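Part-time table setter and tidy-upper wanted at Koppel

Hi! I'm Oana Vlad and I run Koppel, a small lunch room on the second floor of the old Dulleck building. We do soup, sandwiches and way too much cake, and I need somebody to help me keep the tables nice. I've been doing it myself between phone calls and it shows.

The job is mornings, four days a week, starting in May. You'd come in before we open, wipe everything down, put the baskets, tissue boxes and utensil racks back where they belong, and fill up whatever ran out the day before. After lunch you do it all again (sorry, people are messy!). There's some folding, some carrying and a fair bit of hunting for teaspoons.

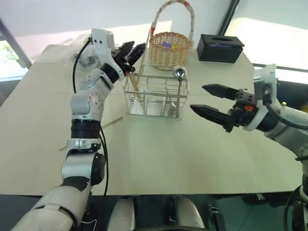 I like things kept toward the back of the table so people have room for their plates and elbows. Utensils go in the wire racks, please, never loose in a drawer. We've got baskets in all sorts of shapes and I'm fussy about those too, so if you're the kind of person who straightens a crooked stack of napkins at somebody else's house, we'll get along great.

You don't need any restaurant experience. I do need you to be on time, okay with stairs, and happy to chat with the regulars, a few of whom will want to tell you about their knees. Some English is enough, and I'm glad to teach you the rest of the job during your first week, which is paid like any other.

Pay is $200 a week plus your share of the tips, and lunch is on us. If you take the bus, the 104 stops right across the street.

To apply, drop off a note at the counter or mail it to Oana Vlad, Koppel, 222 Zadum Street. Tell me a little about yourself and which mornings you can't do. No fancy resume needed, a page is plenty! I'll call everybody back, usually in the evening once the dishes are done.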